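Caderno da bancada, março, 16h40

Adotámos finalmente as regras do Padex para os ensaios de empurrar blocos, e que diferença! Primeira regra: a tábua fica sempre no mesmo sítio da mesa perfurada, e quem lhe mexe refaz o zero antes de ligar o braço. Segunda: velocidade limitada a 10% enquanto houver mãos perto. Hoje fizemos 67 percursos seguidos e só 8 pediram paragem – melhor do que eu esperava, confesso.

O guia da Brurnard pede ainda que se anote a folga entre a ponta e a madeira. Ando nos 2 mm, a confirmar com o calibre.
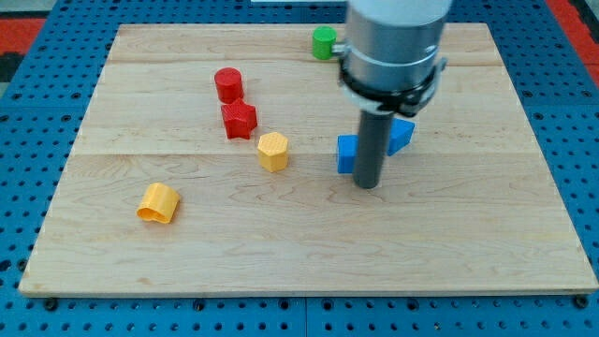

Falta fechar a regra das cores e formas: proponho que cada forma tenha nome fixo no registo (estrela, coração, hexágono...), igual na folha e no código do Kurkix. Amanhã repito tudo com a lista nova, quero muito ver isto a correr!

Oficina Lebrun – notas internas – Voltar ao topo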